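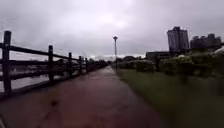 El paseo junto al agua, en un día de lluvia.

Quiénes somos

Brareo es una empresa pequeña que revisa y mantiene caminos peatonales, vallas y bordes de hierba. Nos dedicamos a eso y a poco más. Si ha llegado hasta esta página buscando palabras como «regeneración integral del frente fluvial» o «experiencia de paseo», es probable que le convenga otro proveedor. Los hay, y algunos tienen folletos muy bonitos.

Empezamos por desconfianza. Hubert Szczepańska llevaba años firmando informes para una consultora en los que todos los paseos salían «en buen estado general», una fórmula que sirve igual para un pavimento recién colocado que para otro con las juntas abiertas. Tuncay Yaman venía de la carpintería exterior y había cambiado demasiados postes que, según el papel, no necesitaban cambiarse hasta dentro de mucho tiempo. Se conocieron discutiendo por un presupuesto. Los dos siguen en la empresa y siguen discutiendo por los presupuestos.

Qué hacemos

Recorremos el camino a pie, entero, y lo repetimos con lluvia. Muchos clientes nos preguntan si no sería mejor esperar a que escampe. Con el suelo seco casi todos los pavimentos parecen buenos y casi todas las vallas parecen sanas. Preferimos ir en febrero, a primera hora, con botas.

Miramos las juntas, la pendiente hacia el borde, la base de los postes y el encuentro entre la piedra y la hierba. Los travesaños los comprobamos con la mano y con un punzón. No damos por podrida una madera por el hecho de que esté oscura, ni por sana una que suena bien al golpearla una sola vez. Parece obvio, pero hemos leído informes ajenos que hacían las dos cosas en la misma hoja.

El año pasado revisamos 339 tramos y recomendamos obra en 87. En los demás propusimos limpieza, algún ajuste o nada. Hubo quien se molestó al pagar por un informe que terminaba diciendo que no hiciera nada. Lo entendemos, y no le devolvimos el dinero.

Sobre la piedra irregular

Nos consultan mucho por los caminos de losas irregulares, de esos en los que no hay dos piezas con la misma forma. Tienen fama de eternos entre quienes los venden y de trampa para tobillos entre quienes no los soportan. A nosotros no nos convence ninguna de las dos versiones.
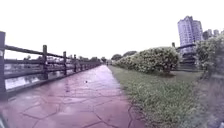
Bien asentadas, las losas aguantan mucho. Lo que suele fallar es el relleno, y cuando falla conviene repasar la junta antes de levantar la pieza. También recelamos de los tratamientos antideslizantes milagrosos. Probamos uno, el Clodine, en un tramo de ensayo junto a nuestro almacén de Akyol. El catálogo prometía mucho; nosotros notamos poca diferencia y dejamos de ofrecerlo. Si alguien tiene mediciones mejores que las nuestras, las leeremos con gusto y con el ceño fruncido.

Con las vallas de madera nos pasa algo parecido. Cada temporada llega alguien con un perfil sintético que, según dice, no se distingue del original. Nosotros lo distinguimos. Eso no quiere decir que sea malo, y en algún encargo lo hemos montado, pero lo llamamos por su nombre en la factura.

Lo que no prometemos

No garantizamos que un camino junto al agua vaya a estar como el primer día dentro de diez años. No tenemos una «metodología propia»: tenemos una ficha de 2 páginas que adaptamos de la que ya usaba Tuncay en el taller, y la enviamos a quien la pida. Tampoco exhibimos sellos de sostenibilidad en la cabecera de la web. Estudiamos varios y no logramos averiguar qué comprobaban exactamente.

Sí nos comprometemos a que quien firma el informe sea quien ha caminado el tramo, y a que el presupuesto de obra vaya en un documento aparte, para que pueda usted pedir precio a otros.

Dónde trabajamos

Tenemos la oficina en Drondska y el almacén en Akyol. Aceptamos encargos de ayuntamientos, comunidades de vecinos y fincas con acceso público. En el archivo guardamos más de 2.000 fichas de inspección, y cada cliente puede consultar las suyas con cita previa, por la tarde. Las más antiguas están escritas a mano por Hubert, y conviene venir con paciencia.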